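# 讲稿备注：把地板还给自己

2019年2月9日，社区图书角，下午场

（开场先别急着翻页，等后排的朋友坐下来。暖气那一侧比较热，提醒大家可以脱外套。）

各位下午好，谢谢大家周六还愿意出门，来听我唠叨收拾屋子这件事。我先交个底，我不是什么整理专家，我家里的柜子到现在还有一扇门关不严，里面塞的是什么我自己也说不全。我今天想聊的范围很小，就聊地板，聊那些不知不觉落到地板上、然后就在那里住下来的东西。

（停一下，问一句：今天早上出门前，谁家地上是干干净净的？等大家笑完再往下。）

我开始留意地板，是搬到现在这套房子以后。原来的家铺的是深色瓷砖，掉什么都看不太出来。现在换成浅色的木地板，光一照，什么都藏不住，一支笔帽都像在跟你打招呼。刚搬来那阵子我天天弯腰，弯到后来腰疼，才坐下来认真想：这些东西到底为什么会在地上？

想来想去，我觉得地上的东西大概有两种。一种是真的掉了，手一滑，或者孩子跑过去带下来的，捡起来就完事。另一种麻烦一点，是我们"先放一下"的。先放一下，等会儿再说，这个"等会儿"在我家最长的纪录是从冬天一直等到五月。那是一袋准备送人的旧毛衣，后来连要送给谁都改了两回。

（这里可以讲毛衣的事，不超过两分钟。上次在 Tellari 讲的时候扯远了，Tayla 在台下一直给我比手势。）

所以我给自己定的第一条，是从地毯边上开始收。地毯这个东西很有意思，它铺在那里，人就觉得那一块是"可以放东西的地方"，沿着边就慢慢长出一圈杂物来。纸啦，盒子啦，翻了一半的册子啦，都爱往那儿靠。

（翻页。让大家自己看一会儿，不要马上讲话。） 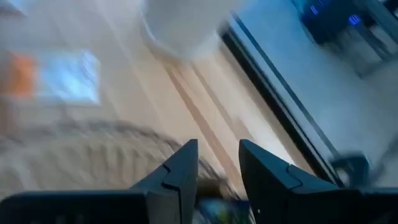

*浅色木地板，编织纹样的地毯边上，一件橙色和浅蓝色相间的长方形物件*

大家看左边，地毯弯过来的那道边，再往上一点点，就是那块橙色配浅蓝的。颜色其实挺好看的，放在架子上说不定还是个点缀，可是搁在地板上，它就成了眼睛每次经过都要绊一下的地方。我想请大家回去以后，也找找自己家地毯边上的那一件，先只找一件，不要贪多。

（如果有人问地毯怎么打理，就说这种一棱一棱的纹路容易存灰，吸尘器顺着纹路走一遍，再横着走一遍，别用滚刷硬刮。细节留到茶歇聊。）

找到了以后怎么办呢？我的办法有点笨。我把它拿在手里，问自己它原来该住在哪儿。答得上来，就马上送回去，路上不许拐弯去干别的。答不上来，就说明它压根没有家，那得先给它腾个位置，哪怕是抽屉里巴掌大的一格。我以前不懂这个道理，买了一堆收纳盒，其中一个是 Brellel 的，带盖子，特别漂亮，结果盒子自己也没有家，最后也在地上待着。

（笑声之后稍微停一停，喝口水。）

再说说那些圆滚滚、体积大的东西，坐垫啊，球啊，大号的玩偶啊。这些东西叠不起来，也塞不进抽屉，很多朋友一看见就泄气。我的朋友 Szymon Kalinowski 家里有两个孩子，他的做法我很喜欢：在墙角划出一块地方，大的、圆的，统统归到那个角，白天随便玩，晚饭前滚回去。他说孩子们最喜欢的就是"滚回去"这一步，比玩的时候还起劲。我后来照着学，我家没有小孩，可是我自己也滚得挺高兴的。

还有一件小事，顺嘴提一句。收地板最好挑一个固定的时间，短一点，三分钟就够。我是在等水开的时候收，水一响就停手，剩下的明天再说。千万别一口气收到半夜，第二天你会恨地板的，我试过。

（如果时间够，请大家在发下去的卡片上写一样"此刻正躺在我家地上的东西"，愿意念的就念出来。卡片印了200张，放在门口的篮子里，多出来的请 Tayla Faulkner 收好，五月那场还要用。时间不够就直接进提问。）

提问的时候大概率会有人问：家里人不配合怎么办。这个我慢慢答，别抢。先讲我自己的经验：我从来不动别人的东西，只收我自己的那几件。收着收着，他的那双拖鞋孤零零地摆在那儿，看着就有点不好意思了，过几天它自己就回鞋柜去了。当然也有一直没回去的，那就跟它好好相处吧。

（结束前提醒：茶和点心在靠窗的桌上，椅子请帮忙推回原位，借走的册子记得在本子上签个名字。）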